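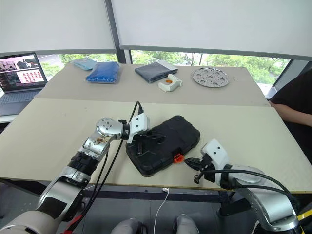 The rule I got hired to write was rule 11, and I wrote it four times before I ever saw an arm move.

My job title at Berava was "procedures writer," and I'd come over from elevators. I'd written the cards that hang in machine rooms. I'm good at those! Short verbs, no commas if I can help it. So when Rochelle Pruitt called and said they had a two-armed system that opened and closed cases all day and a rulebook somebody had started on a napkin (I thought she was kidding about the napkin), I figured I'd be done by lunch on the third day.

Rules 1 through 10 went fine. Where the person stands. Who holds the stop button and what else they're allowed to hold (nothing, I wrote, and Yen-ting Man asked if that included coffee, and I wrote "nothing" again in bigger letters). Clear the table of whatever isn't part of the job, or push it to the far side where the arms won't be working. Check the cables before you check your email. I liked that one and Rochelle made me take it out.

Then there was 11. It was supposed to say what the system does when it has hold of a latch and the latch doesn't give.

My first try went like this: "If the latch does not open, stop." Five minutes of my life. I sent it over feeling great.

Yen-ting came by my desk with it printed out, which I've since learned is a bad sign. She ran the arms. She has a very quiet way of asking things.

"When is it not open?" she said.

"When it's closed."

"It's closed when we start."

I looked at the paper for a while. She let me.

So my second try had a time in it. Three seconds of pull, then stop. She took that one away to the table and came back before I'd finished my sandwich and told me that a stiff latch and a stuck latch look the same for three seconds, and after that one of them is open and the other one is in two pieces. She had the two pieces in her hand. She put them on my keyboard and went back to work.

I have to explain about Hazel now. Hazel Esposito had worked the case bench by hand for 20 years, and Berava kept her on when the arms came in, partly to teach Yen-ting what a good close sounds like and partly, I think, because everyone was scared to tell her otherwise. She called the system Yeoman, after the name on the crate it came in, and she called the left arm "you" and the right arm "mister." She did not care for my rulebook. She read it standing up.

"You've got nothing in here about the other hand," she said.

I said the rule was about the hand on the latch.

"Well, that's your trouble."

And she walked me over to the bench, me with my pencil, and made me open a case myself. I'd opened cases before, I own a drill. But she made me do it with one finger on the latch and my other hand behind my back, and the whole case slid away from me across the table like a dog that doesn't want a bath. I chased it. I got it open finally with my elbow on the lid and she said, "There. What did you just do?"

"Cheated," I said.

"You held it still. Write that."

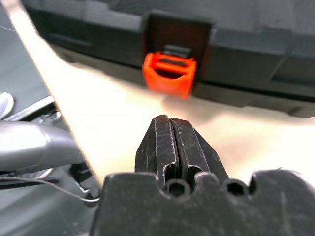

I went back and watched for the whole afternoon after that, and I mean really watched, with my chair pulled up behind the yellow line and my phone in my coat. I'd been thinking of the latch as a door. It's a little orange thing you could lose in a pocket, and everything depends on how you come at it. Fingers closed on the way in, so there's only one point to worry about. Straight on to the front of it. Stop short and look before touching anything. Yen-ting had been running it that way for weeks and hadn't told me, and when I asked her why on earth not, she said I hadn't asked what she did, I'd asked her to check what I wrote. That one stung. I bought her lunch.

My third try had all of it in there, the holding and the coming in straight and the stopping short, and it ran to a page and a half. Rochelle sent it to our outside reviewer, Glória Meireles, who'd spent her career on safety standards at a pump company called Stultero and charged by the hour. Glória sent back one line. It said: "Who is reading this, and are they frightened?"

I was kind of mad about it. I drove home mad. Then I thought about the cards in the elevator rooms, and how you only ever read those with a flashlight in your teeth and somebody yelling down the shaft, and I pulled over by the Makum tire place and wrote the fourth one on the back of the registration envelope. So, okay, I get the napkin now.

It goes:

11. Hold the case with one arm before the other touches the latch.
Come in closed and straight. Stop short. Look.
Pull once. If it stays shut, let go and back off.
A person tries it next.

I read it out loud at the bench the next morning. Yen-ting nodded at "closed and straight." Rochelle wanted to know where the three seconds went and I said "once" was shorter, and Yen-ting said she could set the limit on a single pull by force and put the number in her own file where she could change it. Hazel made me read the last line again.

"A person," she said.

"That's you, mostly."

"What if I can't get it either?"

I hadn't written that part. I'd written four versions of what the machine does when it can't and not a word on what she does. She waited a bit, then said what she'd always done was put it on the bad shelf with a tag and go on to the next one, and for the first 2 years she'd been too proud to use the shelf and had broken a lot of latches. I asked could I put that in. She said not the part about being proud.

So there's a rule 12. It's got the shelf and the tag in it. The book went up on the wall in September, on a hook by the window, and somebody has already drawn a dog on the cover. Rochelle wants me to start on the lids next. I told her I'd need a case to practice on at home, and Hazel went over to the bad shelf and picked me out a mean one.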